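Stimell board: printed practice board for fitting computer parts

Version 7, 2019-03-12

Contents of this folder

board_main: the large flat plate with the holders on it
socket_frame: the raised square frame for the processor, also available as a separate part
slot_holder: the long holder for one memory module
rail_clips: clips for fixing the plate to a metal rail
notes: print settings and the measurement sheet
licence: terms of use

What it is

The Stimell board is a stand-in for a computer motherboard. It has the same sort of places to put things, in a similar layout, but no electronics. You put real parts into it and take them out again, as often as you like. We made it because real motherboards do not last. The pins in a processor socket bend, the clips on memory slots snap, and a board that has been used for practice all week is not worth testing anything on.

It was drawn up at Larel and the first printed copies were made at the Pruko workshop. The files are shared so that other workshops and classes can print their own.

Parts you need

One desktop processor. A dead one is fine and is what we use. Remove all old thermal paste from the lid before you start, or it gets on everything.
One full-length desktop memory module. Laptop modules are too short for the slot holder.
A flat bench, or a metal rail frame if you want the plate held at an angle.

None of the parts are supplied. Recycling firms will usually sell dead processors by the box.

Printing

Any common filament will do. We print in matt grey, with the plate flat on the bed and no supports. Do not sand the top face. Layer lines on the plate make no difference to the fit, but the inside walls of the socket frame should be cleaned up with a knife, especially the corners, where blobs collect.

If your printer bed is smaller than 200 mm, use the split version of board_main and glue the halves. The join runs clear of both holders.
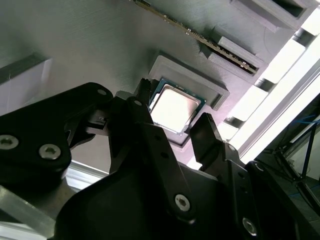 The processor should drop into the socket frame under its own weight and lift out without pulling the frame up with it. If it has to be pushed, the print has come out tight. Scale the frame up slightly and print that part again, not the whole plate. The separate socket_frame file is there for this. A small amount of play is normal and does no harm.

The memory slot holder is the fussier of the two. It has no clips, only friction, and a worn holder lets the module lean. Replace it when the module no longer stands up by itself. Put the module in with an even push along the top edge. Pressing one end first spreads the slot and shortens its life.

Wear

We kept a tally for one socket frame and one slot holder during December. The socket frame was still good after 1000 insertions. The slot holder needed replacing after 200. Your figures will depend on the filament and on how carefully people work.

Handling

Hold processors by the edges. Even a dead one should keep its shape, and a chipped corner will catch on the frame. Keep the practice parts in their own box with a label on it. We have had a dead module end up in a working machine and it took an afternoon to find.

Known problems

The plate bows if left in the sun or near a heater. A bowed plate can be flattened under a weight in an oven at 70 degrees, but check your filament first.
The rail clips are loose on some makes of rail. A strip of tape inside the clip fixes it.
There is no lever or cover over the processor. We tried one in version 5 and the hinge broke too often.
The files have no holder for a cooler.

Changes in this version

Socket frame walls made thicker.
Slot holder moved further from the socket frame to leave more room for fingers.
Split version of the plate added, from a drawing sent in by Radonjić.
Spelling corrected in the measurement sheet.

Licence and use

You may print, change and share the files for teaching, research or your own use. Please keep the name Stimell with any copy and say what you changed. Selling printed boards needs permission from Larel. There is no guarantee that the board matches any particular motherboard, and the spacing should not be used for designing real hardware.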